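Notes for week three, Everyday Packaging (Bembridge evening course, room 109)

I've typed these up from what I said last time, with the bits I forgot added in. Bring the Altum workbook, we'll be on page 59.

## 1. Boxes around tubes

I'm starting with toothpaste, as everyone has some at home and hardly anyone looks at the box! The tube would survive the journey perfectly well by itself, but tubes roll, they don't stack, and there's very little flat space for a barcode. The carton sorts all that out. Look at the torn flap too – end flaps get ripped all the time, and I'd like you to think about how you'd design one that opens cleanly. 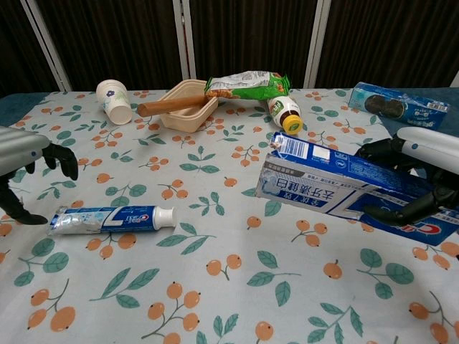

## 2. Sorting by material

Now the fun part (well, I enjoy it). Take a handful of things from your own kitchen or bathroom, put them on a cloth and group them by what they're made of, ignoring what they're for. Mine had a paper cup with flowers on it, a beige tray, a rolling pin, a crumpled snack packet and a little brown glass bottle with a yellow cap, as well as the toothpaste.

The glass bottle is the one that starts arguments. Do you count it as glass, or do the cap and label make it a mixed item?

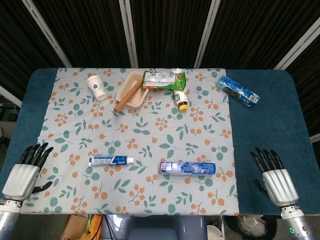

I'd put it down as mixed and write the parts underneath, but I'll accept either if you say why. The rolling pin isn't packaging at all, so give it a line of its own and move on.

## For next time

- Read the Kadrić chapter on cartons, skipping the bit on printing inks
- Draw one box from home opened out flat, flaps and all
- Hand in your sorting table with course code 3112 at the top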